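# tedis-planning

8 April 2026
By Ladan Rezaei

Hi! If you landed in this folder you're probably on the hook for part of the Tedis budget, or you want to reuse our simulated runs to decide what to buy. This readme covers both. It's the long version, so skip down to "What's in the folder" if all you need is file names.

## Why we bother simulating first

Last August we nearly signed for the wrong arms. The quote from Holel looked great, the reach numbers looked great, and then I sat down with a floor plan and realized we had never tried one of their two-armed bases in a hallway. We'd only budgeted for open rooms! So before Tedis spends real money, every candidate setup goes through the same simulated house: halls, doors, low furniture, stuff on walls.

Doors are the big one for me. A paneled door with a lever handle eats up more planning time than any tabletop job, and it's where the choice of arm length and wrist starts to show up in the price. In the hallway runs I look at how near the gripper can get to the lever with the body still between the doors, and I keep a running note of which option I'd pay for.
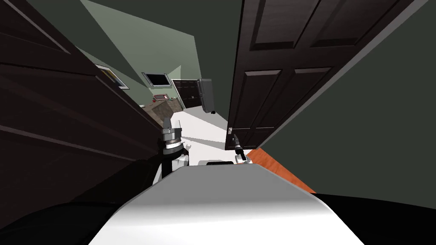
Caputo wrote back that I'm putting too much weight on doors. If the building gets automatic openers anyway, the longer arms are money down the drain, and we should put it toward a second charging dock and a proper service plan. Fair point, and I did price it that way (see `budget_b.csv`). My trouble is that openers are on a different budget from ours and I have no date for them. Until I do, option A stays the default and option B sits next to it so people can compare.

## What's in the folder

- `runs/` — 70 simulated runs, all in the same house. Each has robot views from the body and from the gripper, plus joint positions.
- `budget_a.csv` — longer arms, one dock, basic service.
- `budget_b.csv` — shorter arms, 2 docks, full service.
- `quotes/` — Holel and Vindis, as they sent them. Please don't edit these, make a copy.
- `notes.md` — my scribbles. Read at your own risk.

The runs take up some 40 GB, so don't pull the whole thing over the guest wifi (I did, it was a long lunch).

## How I use the runs for costing

I go through a run, mark every moment where I'd want a different part, and put that part's price in the sheet. Very low tech. Wrist, fingers, base height and camera each get their own column. If the same part gets marked over and over, it moves from "nice to have" to "ask for a quote."

Fingers are the cheap surprise. A spare set costs so little next to an arm that I now put extras in both budgets and stop arguing about it. Open width matters more than I expected too, and the gripper views are the best place to judge it, with both fingertips in view and some furniture or a box shape ahead of them.
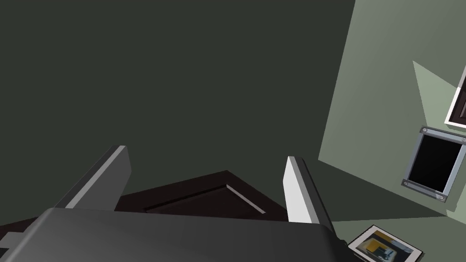 *Gripper view, simulated house. Fingers apart, dark brown object ahead.*

## Things the sheets leave out

Shipping, for one. Vindis includes it and Holel doesn't, so comparing the bottom lines straight across will fool you. I've added a flat $1,000 line to the Holel option as a stand-in — swap in the real number when it comes.

Training time isn't in there either. I never know where to put it. If your department charges for staff hours, add a row and tell me what you called it so we match.

And the simulation is kind to us in ways a building won't be. The lighting stays put and no one leaves a bike in the hall. I'd use these runs to rule things out, or to rank two options that are close. Please don't use them to promise anyone how fast a job will go.

## Reusing this

Go ahead, inside Tedis. If you're outside the project, ask me first, mostly because of the quotes folder. The runs themselves I'm happy to share.

If you mark up a run, save your sheet under your own name and leave mine alone. Disagreement is useful here! Two sheets that don't match tell me more about a part than one of mine ever will.

## Still to do

- get a date for the door openers
- ask Vindis whether the service price holds past the first year
- rename the older runs so they sort properly
- second pass over the hallway runs with the shorter arms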